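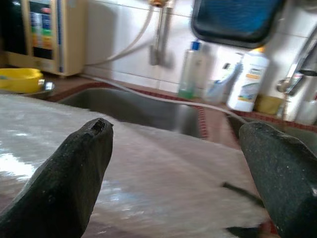 Wrist camera only vs wrist + head camera: result from home kitchens
Board: Manipulation and Learning

slamet_w
Posted 19 April 2025

Hello all. I want to share one result before we write it up, because I am not sure I believe it myself.

We train a policy for wiping and for moving light things near the sink, in real homes, with a two-finger gripper. We collected 400 demonstrations. The question was simple: does the policy need the head camera, or is the wrist camera enough?

We trained two versions on the same demonstrations. In kitchens which were not in the training set, the wrist-only version finished 65 percent of the trials. The version with both cameras finished 9 points less. I expected the opposite. The network, the number of training steps and the action format are the same in both.

My explanation is that the head camera sees too much of the room, and the policy learns the room. The wrist view has the fingers always in the same place, so the distance between finger and object is easy to learn. I am happy to hear other explanations.

Slamet Wijaya

chidiac_fan
Nice result, but the wrist view in the picture on top is very blurred. Look at the white cloth or plastic, and the faucet pipe on the wall. If your policy works with this, I am surprised in a good way. Did you remove blurred frames before training?

slamet_w
No, we kept everything. We tried one run where we filtered frames by sharpness and it was worse. The filter removes exactly the moments when the hand moves fast, so after it the policy moves slowly and hesitates above the counter.

raghda_b
I do not agree with the explanation, sorry. I think you are measuring calibration and not generalization.

With two cameras, the head camera must have the same position relative to the arm in every home. Did you mount it again in each kitchen? If yes, a few degrees of difference is enough to lose 9 points. We had the same problem in September at Gavevbridge. For some weeks we believed the wrist camera was "better", and then we fixed the mount of the other one and the difference was gone.

Raghda Boutros

slamet_w
Raghda, yes, we mounted it again in each home. We used a printed jig, but I must admit that we did not measure the angle after mounting. It is a fair point. I can take the recordings and estimate the head camera pose from the arm itself, when the arm is visible. Give me a few days.

Prusov
I am with Raghda on this one. Also, how many seeds? You write "two versions". If this is one seed for each version, I would not discuss 9 points at all.

slamet_w
2 seeds for each version. The order was the same in both, but I know this is not much.

Prusov
Then please put it in the text together with the result. People will copy the number and forget the rest.

zikum_lab
A different question. Shiny things. A sink area is full of them, in the view above there is a steel basin, a chrome faucet and a metal bowl. In our tests the wrist-only policy is attracted to bright reflections and closes the fingers too early. Do you see this?

slamet_w
Yes, we see it, mostly with steel bowls. It is the second largest group of failures. The largest is thin flexible things: hoses, cables, tubes. The gray hose across the sink is a good example of what I mean. The wrist camera sees one part of a hose and has no idea where the rest goes. If the finger pushes on it, the other end can move something outside the view.

raghda_b
But this is an argument for the head camera! A hose which goes over the edge of the counter is a case where you need the whole view. Did the two-camera version do better on those trials?

slamet_w
A little better, yes. I did not write it in the first post because the trials with hoses are few, and I did not want to make a claim from them. Maybe I should have written it anyway.

raghda_b
I think you should. For me it is more interesting than the average. If one version wins in the open counter and the other wins with hoses, then "which camera is better" is the wrong title for the paper.

chidiac_fan
Has anybody tried camera dropout here? You hide the head view randomly during training, so the policy can't depend on it. It is cheap to try, the data stays the same.

slamet_w
Not yet. I will start this run tonight together with the pose check. I will not change the dropout rate after I see the results, so if somebody has a value they trust, please write it before I start.

Prusov
One half. Start there and report it also if it fails.

slamet_w
Good, one half. I will post both results in this thread.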